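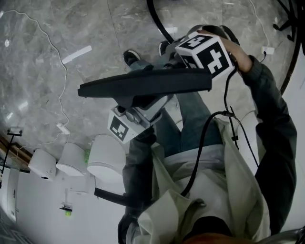
Fig. 7. Standing on grey marble-patterned floor tiles.

5. First use of the heated floor

This section covers the Roltine under-tile heating mat and the Derese wall control. Read section 4 (Wiring checks) first. The installer must have signed the test card before you switch on.

Revised 02/03/2026

5.1 Before you switch on

The adhesive and grout must be fully cured. Drying times vary, so follow the longest time printed on the bags. Do not use the mat to speed up drying. Heat applied too early can crack the grout and lift tiles near the doorway, and this kind of damage is not covered by the guarantee.

Check that nothing with a flat base is standing on the heated area. Beanbags, thick rugs and storage boxes trap heat. Furniture on legs is fine if air can move freely beneath it.

The large mat is rated at 1,649 watts. It must be on its own fused supply, as described in section 4.

5.2 Setting the control

1. Switch on at the fused spur. The screen lights and shows the software version for a few seconds.
2. Press and hold the middle button until the clock flashes.
3. Set the hour with the up and down buttons, then press the middle button. Set the minutes in the same way.
4. Choose the floor type. Select TILE for ceramic, porcelain or stone. Select OTHER for vinyl or wood. This choice sets the highest floor temperature and cannot be changed later without a full reset.
5. Choose the sensor. Leave this on FLOOR unless your installer has written AIR on the test card.
6. Press the middle button once more to save. The screen returns to the current floor temperature.

Note: If the screen shows E2 at step 6, the floor sensor is not being read. Switch off at the spur and call your installer. Do not change the setting to AIR to clear the message.

5.3 First heat-up

1. Set the control to MANUAL.
2. Set the temperature to match the reading on the screen, so that the mat stays off to begin with.
3. Raise the setting by two degrees each day until you reach the temperature you want.
4. Keep it there for a full day.
5. Set the control back to AUTO.

A new floor takes around 2 hours to warm through from cold. Large stone tiles are slower. You may hear faint ticking from the skirting as the floor expands. A slight smell from new adhesive is normal for the first few days; open a window if it bothers you.

CAUTION: Do not drill, nail or screw into the floor once the mat is laid. Door stops must be fixed to the wall or the door. If a toilet or basin is to be moved, keep all fixings inside the unheated border shown on the floor plan in the back pocket of this guide.

5.4 Day-to-day use

AUTO follows the built-in timetable, with one warm period in the morning and another in the evening. To change the times, see section 6. Pressing the up or down button during AUTO changes the temperature until the next timed period starts.

If you turn the heating off for the summer, in May for instance, leave the spur switched on. The control uses very little power and will keep its clock. If the supply is cut for a long time you will need to repeat 5.2, but the floor type will be kept.

Clean the tiles with a damp mop and a mild cleaner. Let the floor cool before applying any sealer, and leave the heating off until the sealer has cured.

5.5 Spare parts

The control and its front cover can be replaced separately. The spare floor sensor is part number 550 and is sold through the Harkthorpe trade counter. Quote the serial number from the test card when ordering. Controls with a Zoltia back plate need the adaptor ring listed in section 9.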